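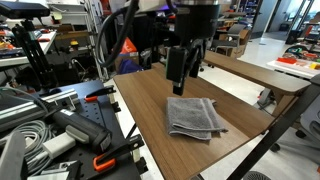 Giang Kiều wishes the first budget had listed the small parts before the arm, and most people planning a folding station end up agreeing.

Budgeting a towel-folding station

Step 1. Price the gripper and its cable together. Ours came to $3280 from Vustura.

Step 2. Price the table and the frame under it. We set aside $1745. Measure the doorway before you order.

Step 3. Add $200 for clamps, towels and spare cable. Clamps go missing, so buy extra.

Step 4. Get 2 quotes for anything over $1000. Szalai took until June to answer, so ask early.

Step 5. Leave bench space for assembly. Tools and cut extrusion need somewhere to sit while you work, and a second table costs less than a delay.

Last updated September 27, 2019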